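Reading a Household Budget: Notes for Week 2
Money and Everyday Life, evening course

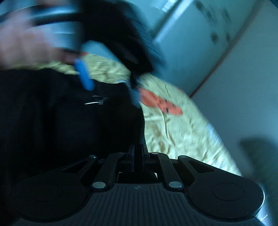 Course tutor, Adult Learning Programme, Illurmont Centre

Welcome back, everyone, and a special hello to those of you who missed the first session and are joining us on Thursday for the first time. You haven't fallen behind, I promise. Last week was mostly introductions, tea and a long conversation about the price of butter, and anything you need from it is repeated somewhere in these notes.

Please read them before class if you can. If you only manage it on the bus, that's fine too (I have written a good many of them on the bus).

1. What a budget is for

Most people who come on this course have tried a budget before and given it up. Very often the first attempt was a list of good intentions: so much for food, so much for clothes, nothing at all for treats. By the second week of the month the list and the bank account had parted company, and the list went in a drawer.

For the purposes of this course a budget is a record first and a plan second. We want to know where the money went before we start telling it where to go. So for the next fortnight I would like you to change nothing. Buy what you would normally buy, and write it down.

2. Fixed, regular and lumpy costs

Fixed costs are the same each time: rent, a loan payment, a phone contract. Regular costs turn up every week or month but vary in size, and food is the big one. Lumpy costs are the ones that cause the tears. They come once or twice a year, they are often quite large, and we tend to call them "unexpected" even when they arrive every single March. Car insurance is lumpy. So are school shoes, birthdays, and the dentist for most of us.

The trick with lumpy costs is to add up a whole year of them and divide by twelve. Suppose a household has 900 pounds of lumpy costs in a year. That comes to 75 pounds a month, which ought to be put by in the quiet months as well as the busy ones. It can feel rather dull to save for a boiler service in June, but you will be very pleased with yourself when the bill comes.

3. Worked case: the Pidorum household

We'll use the same made-up family, the Pidorums, all the way through the course, so it's worth getting to know them. Two adults, one child, one elderly cat. Their take-home income is 2,323 pounds a month.

Fixed costs: 1,140
Regular costs: 815
Lumpy costs, monthly share: 75
Left over: 293

Now, the Pidorums tell us they never have anything left over. Have a think about where the 293 pounds might be going. In past years people have suggested lunches out, cash machine withdrawals, forgotten subscriptions and the cat. All of these are sensible places to look, and I'd like you to come with at least one idea of your own.

4. Keeping the diary

Use whatever you like. A notebook is lovely, the back of an envelope will do, and if you prefer a spreadsheet then please use one. Spend 10 minutes on it in the evening, with your receipts in front of you. Small sums count. Write down the parking and the newspaper, and if you can't remember what something was, put "don't know" and carry on. A diary with a few "don't knows" in it is still a very useful diary.

You won't be asked to show your figures to anyone. We talk about the Pidorums in class and keep our own affairs to ourselves, unless you particularly want to share.

For Thursday

Read sections 1 to 3 again and bring your idea about the missing money. Start the diary. Bring a calculator, or a phone that has one. We are in the Suvance Room as usual, and the kettle goes on at half past six.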